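Buying the arm is the easy part
What a mid-size home services company learned when it tried to budget for a robot that opens doors

By Arlindo Prado
16 April 2019

The quote was two pages long. The first page was the robot. The second page was everything else, and the second page was the bigger number.

Musyoka Muriithi keeps both pages pinned over his desk at Notisano, a property upkeep company that looks after vacation houses while the owners are away. Airing rooms, checking for leaks, letting in the pool guy. He runs operations. Which at Notisano also means he runs purchasing, because the last purchasing manager left and was never replaced.

What he wanted to buy was simple enough to say. A wheeled base, one arm, one gripper. Park it in a house, have it open the patio doors in the morning and close them at night. Cheaper than a truck and a driver, if it works. A big if, and he knew it.

"I had a line in the budget that said ROBOT," Muriithi says. "One line. One number. My boss signed it. That was the last time it was one line."

Simulation first, hardware later

The smartest money Notisano spent went out before any metal showed up. Ellstead, the integrator it ended up hiring, doesn't ship an arm until the customer has paid for a block of simulation. The customer's rooms get rebuilt on a computer, doors and all, and the arm gets tried out in there. Muriithi fought this for weeks. Looked to him like paying for a video game.

He gave in, mostly because the other bidder, Sandach, wanted a nonrefundable deposit on hardware and would not talk about doors at all. Its price was lower. Its price also left out the gripper, the spare fingers, the training and the freight.

The rooms Ellstead built are more lived in than you'd expect. Floors with grain. Gardens past the glass. Stuff on the walls.

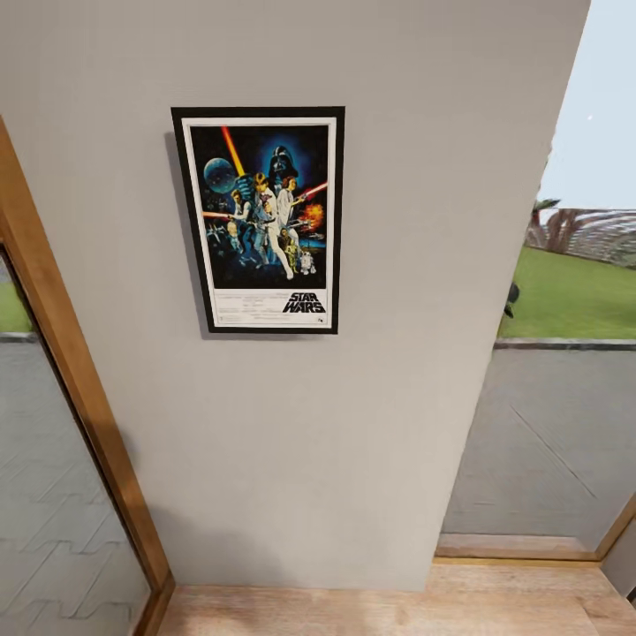
A rendered garden room from the test set: movie poster on the wall, wooden floor, lawn and palms outside.

Muriithi complained about the decoration at first. Why pay an artist to hang a poster? The answer from Ellstead was that a camera on a robot has to find a door in a room full of things that are not doors, and a bare grey box teaches you very little about that. He asked what it cost. Not much, as these things go. Most of the art comes out of a library the integrator already owns, and the real cost is hours, somebody placing walls and glass and checking that the hinges swing the right way.

So here is the first budget tip, and it applies to pretty much any automation buy, not only this odd one. Ask for the simulation as its own line. Own price, own end date, own deliverable. If it's buried inside "engineering services" you will never find out if you overpaid, and you can't walk away after it either. Notisano could walk. It was in the contract, one paragraph, and Muriithi says he reread that paragraph a lot.

The gripper question

People shopping for a first arm look at reach and payload. Fair. Those are the numbers on the front of the brochure. But the arm in most cases is a commodity by now, or close, and the part that touches the world is where projects stall.

Notisano's short list had a suction tool (useless on a lever, dropped in a day), a soft three-finger hand and a plain two-finger gripper. The three-finger hand was lovely. It was also the most expensive item on the whole quote after the base, with a long wait on replacement parts. Muriithi went with two fingers. Black, boxy, boring.

Doors, though. Doors are mean. Handles come in a hundred shapes, and a patio door has tall narrow uprights that a gripper can end up straddling when it was supposed to go for the lever. Then you need a plan. Does it back off? Push? Stop and call a person? Every one of those is software, and software is hours.

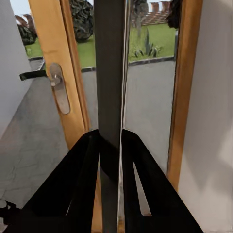 Two-finger gripper at the door mullion in simulation, with the handle plate on the wooden stile to the left.

Muriithi's team ended up with a shared sheet of what they call grabs, good and bad, from the simulated rooms. Each row gets a yes or no on one question: would we pay to fix this? Some no's surprised people. A scuffed door finish, for instance, got a no for the first season – Notisano already pays for touch-up on its houses – while anything that put side load on glass got a yes right away, no discussion.

That sheet turned into the aceptance test. Second tip. Write the acceptance test yourself, early, in your own words, before the integrator writes it for you. The Ellstead draft said the arm would "interact successfully with standard residential doors." Whose standard? Successfully how? The final version names the door types and the number of clean openings in a row, 12 per type. Twelve is not science. It was the number both sides could live with at the end of a very long call.

What page two said

Some of what sat on that second page, for anyone building a budget now:

Spare fingers. Pads and fingers wear out. Buy a set up front, they are cheap next to a dead week. Notisano bought 3 sets.

Floor work. Stone, tile, plank, door tracks. A wheeled base that loves one of these can hate another. Notisano had to price little ramps for sills. Ramps! Muriithi had not thought of ramps, and neither had anybody who came to the kickoff.

Network. If the house wifi belongs to the owner you can't count on it. Add a cellular modem and the monthly plan, per house, forever.

Insurance. Call your broker before you call a vendor. His broker took longer to answer than any robot company did, and the first answer was no. The second was yes with conditions, one of them being a person within a short drive whenever the arm is moving.

Training. Two days on site was included. Two days covers turning it on and off and what the lights mean. Anything past that was 248 dollars an hour, and he has used plenty of those hours.

End of life. Who takes it back? Does the license move to a new owner if you sell it? Ask. Sandach's answer was a shrug over video. Ellstead put a buyback figure in writing, a low one, but in writing.

Add it up and page two came to roughly 2 times page one. Muriithi has since talked to a hotel group in Arriaga that did a smaller project with carts, and its split was not far off. He now tells anyone who calls: take the sticker price, and don't show it to your boss until you've got the rest.

Lease, buy or wait

Notisano leased. The finance people wanted to buy, for tax reasons I won't pretend to follow. Muriithi argued that a company with one robot and no robot people should not own a robot. He won that one. The lease runs per unit with an option to swap the gripper once, no fee, and that swap clause was worth more to him than the discount he gave up to get it.

Would waiting have been smarter? Maybe. Prices on bases are sliding. Door handling is getting better, slowly. A fair number of companies his size are sitting on their hands, and you can't call them wrong. But the simulation work carries over, he says. The rooms are files. Notisano has the rights to them (check this, plenty of contracts say the oposite) and could hand them to a different integrator tomorrow and get a quote on the same doors, same floors, same test.

That may be the best argument for spending on the dull stuff first. Hardware gets old. A clear write-up of your own doors, not so fast.

A calendar that holds up

The first plan at Notisano had the arm working in a real house by spring. Didn't happen. The new plan goes like this. Simulation through summer. A mock door in the company garage, a real one in a real frame, bought from the same supplier the builders use. First house in October, after the rental season thins out, with a tech sitting in the kitchen the whole time. More houses only if the acceptance test passes there too.

Money is tied to each step. Nothing is paid on a date, only on a result. Ellstead grumbled about it and then asked for a slightly bigger first payment, and got it. Reasonable trade.

Muriithi also keeps a reserve. He won't say how big, his vendors read magazines. It lives under a different cost center with a dull name, and two people at the company know what it's for. He has dipped into it once so far, for the ramps.

The budget sheet has no line that just says ROBOT anymore. It has a tab. The tab has its own tabs. On the day I visited he was adding a row for door lubricant, and trying to work out if that was maintenance or supplies.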